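3. Materials and Setting

3.1 Why the table

Studies of household clutter tend to begin with the wardrobe, the garage or the kitchen drawer. These are easy places to study because everyone agrees they are a mess. The table is harder. Most people will tell you that their table is a place for eating or working, and they will say so while moving six things out of the way to set down your coffee. We wanted to know how objects come to stay on a table, how long they stay, and what finally gets them off it.

Our starting point is the distinction, common in the literature on domestic storage, between objects that are placed and objects that are parked. A placed object is where its owner means it to be. A parked object is on its way somewhere else and has stopped. The trouble with the distinction is that it depends on asking the owner, and owners are poor witnesses. In our pilot interviews, a stapler that had been on one dining table since before the birth of a child was described as "just there for now." We took this as grounds for a third category, the settled object, which was parked once and has since acquired something like residency.

3.2 Households

We recruited 33 households in Esarard, a mid-sized town with a mix of older row houses and newer apartments. Recruitment was by a notice in the public library and by word of mouth, and the second method gave us more people than the first. To take part, a household had to own at least one table that two or more people used. One applicant was turned down because the table in question proved to be an ironing board. A second was admitted after some debate over whether a door laid across two filing cabinets is a table. We decided that it is.

The sample leans toward people who were willing to have researchers look at their tables, and we make no claim that such people are typical. Several told us on the first visit that they had tidied. We asked them to stop. Two households went on tidying throughout the study and are reported separately in Section 5, where they behave very differently from everyone else and make our charts look untidy.

3.3 What counts as an object

Before the first visit we wrote a coding guide that ran to a single page. By the end of March it had grown considerably, and most of the growth concerned containers. A jar of pens may be one object or many. A box with things in it is one object to the person stepping around it and several to the person looking for the tape. We settled on the rule that a closed container is one object and an open one is entered together with its visible contents. The rule is simple to state. It was less simple to apply to a fruit bowl that held keys, batteries and, in the more traditional households, fruit.

Coverings were a separate headache. A tablecloth is plainly on the table, but no participant ever listed one when asked to name what was there. We followed the participants and treated cloths as part of the surface. Flat objects resting on a cloth were coded in the usual way, though coders often missed them on the first pass, above all when something taller stood close by. Figure 3 illustrates the overlap problem discussed below.

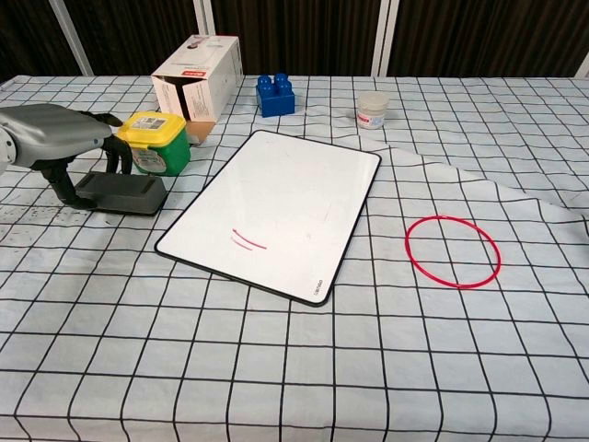

Figure 3. Overlap on a cloth-covered table. The yellow-lidded container stands in front of the white cardboard box and covers part of it; a flat dark gray block lies directly on the cloth.

Overlap matters because we worked largely from still photographs, and a photograph rewards whatever is in front. Boxes suffer the most. They are usually put down first, toward the back, and smaller things then gather before them. A coder who sees part of a box must decide whether to enter it as a box or as background. Our guide says to enter it if one edge and one corner can be made out. We also had coders mark whether an object carried a visible label, on the theory that labeled objects are more likely to have a proper home elsewhere. As Section 4 shows, the theory did not survive contact with the data. Labels tell people what a thing is, and people mostly knew that already.

3.4 Coding procedure

Images were sorted in Tondico, an annotation program that our department licenses and that does nearly everything we needed once its habit of renaming folders had been dealt with. Each image was coded twice, by different coders, with at least 10 days between passes. Disagreements were settled by discussion. Where discussion failed, the image was set aside until after lunch, a step that does not appear in the standard handbooks but that we can recommend.

Each object received three codes: type, position on the table (near, middle or far, judged from where the main user sat) and status (placed, parked or settled). Status was assigned first by the coder and later by the household, working from the same image. The two agreed in 70 percent of cases. The rest were almost all in one direction. Coders saw settled objects; households saw parked ones. The single most disputed type was the cardboard box, which participants nearly always described as about to be taken out, returned or reused. Asked to name a date, they grew vague.

For the position codes we began with the grid proposed in the Moleck project, which divides a surface into 50 equal cells. The grid was developed for office desks and assumes that the desk is a rectangle and that its user sits on one side of it. Neither assumption held in Esarard, where round tables are popular and people sit wherever the chair is free of laundry. We dropped the grid after the first batch. Our three bands are cruder, but coders could apply them without a ruler.

3.5 Limits of the method

A photograph shows where a thing is and is silent on how it got there. We tried to make up for this with short diaries, following the Hijazi protocol, in which participants write a line each time they add or remove something. Compliance was good for additions during the first few days and poor for everything after that. Removals were hardly recorded at all. In several homes the diary itself became a settled object, usually in the far band, under the mail. We have coded it accordingly.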